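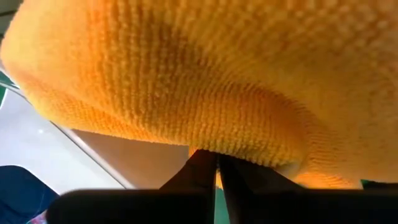 # Hodumix Soft Goods Kit

*Gripper fingers, wrist camera and practice cloths for two-finger robot arms*

Anyone who has tried to get a robot arm to pick up a cleaning cloth knows how quickly a pleasant morning can go downhill. Blocks behave and cups mostly behave, but a cloth folds over your fingers, hides whatever was underneath it and comes up in a different shape every single time. We've been fond of the problem for years at our shop in Prellton, and the Soft Goods Kit is what we'd have liked to buy back when we started (and couldn't find anywhere, which is how most of our products begin, I'm afraid).

## What comes in the box

- A pair of black wedge-shaped fingers, left and right
- The small wrist camera, with its bracket and cable
- A set of practice cloths in mixed textures, from flat weave to deep looped pile
- Mounting plate and screws for the Mallet arm
- A printed setup guide, 29 pages, with big type and plenty of room for your own notes

The complete kit is $157. Spare fingers are sold in pairs, and the cloths can be bought separately once yours have gone limp.

## Why so much fuss about texture?

Chenille-type microfiber, the sort with the fat little tufts, is wonderful to practice on. A tuft gives the fingers something to close on, and a good pinch will draw the cloth into a neat gather that hangs from the tips. The trouble comes with the view. Held up close to the wrist, a plush cloth can fill most of what the camera sees, and your software then has to make do with a strip of table at one side. We suggest running a second camera beside the workspace and placing it a little farther back than feels natural - a bunched towel takes up a surprising amount of room when it's near the lens.

Darker cloths want more light, too. Deep teal and navy will swallow the shadows between folds until one hollow looks very much like the next. Faustine Picard wrote the lighting chapter in the guide, and I'd urge you to read it before you buy any new lamps, as a plain desk lamp moved to the other side of the table may be all you need.
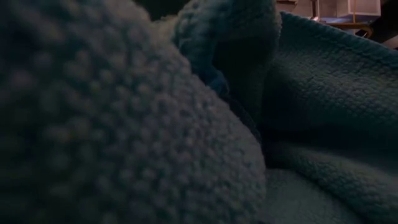
Savvas Politis: I've had the kit on our Mallet for two months now and I'm happy with the fingers, but please say something on this page about starting height. Ours kept closing above the pile and coming away with nothing until I lowered the approach. The guide does cover it, only it's tucked away near the back.

Thank you, Savvas, that's a fair point and we'll move it forward in the next printing. For everyone else, start low, close slowly, and let the fingers settle into the pile before you lift.

## Fit and care

The plate fits the Mallet directly. For other arms, send us a sketch of your wrist flange and Anju Garg will tell you whether the Prasstead adapter will do the job. Wipe the fingers with a damp rag and pick out any lint that has collected between them. Cloths can go in a cool wash, without softener please.

Orders placed before noon leave us the same day, and spares ship in a plain padded envelope.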